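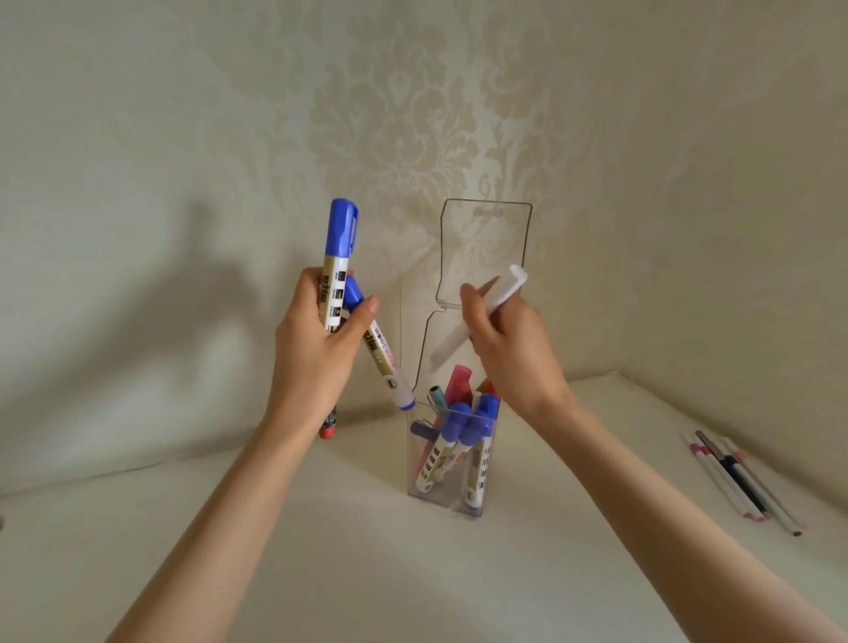 Annan clear pen holder: my review after two months

I bought the Annan for a slightly odd job. I record hand tasks at home for a robot training project at Cilstead, and their Nakirer guidelines (90 pages, bless them!) have a whole section on tidying small objects. Sort pens, fill a holder, empty it, do it again. I've done 102 takes now, so I reckon I know this bit of acrylic pretty well.

The good first. It's tall, it stands flat on my white table and the stepped back panel gives you something to aim for. You can see the barrels through the front too, and Hertta Kinnunen, who checks my clips, likes that a lot. Her rule is that both hands stay in view and every object should be easy to follow from table to holder. Bare forearms as well, no floppy sleeves.

Now the grumbles. It fills up fast with chunky markers, and once it's packed the last few need a proper wiggle. I'm also guilty of grabbing three at once with my left hand, and the guidelines would much prefer one at a time (sorry, Hertta!). Slim pencils are easier, so I leave those lying on the right and do them last.

Clear plastic shows every fingerprint, so wipe it before you start. Dela Nutsugah on the same project swears by the Gado one, but I tried it and found it too short for highlighters.

Four stars from me, and I've ordered 2 more.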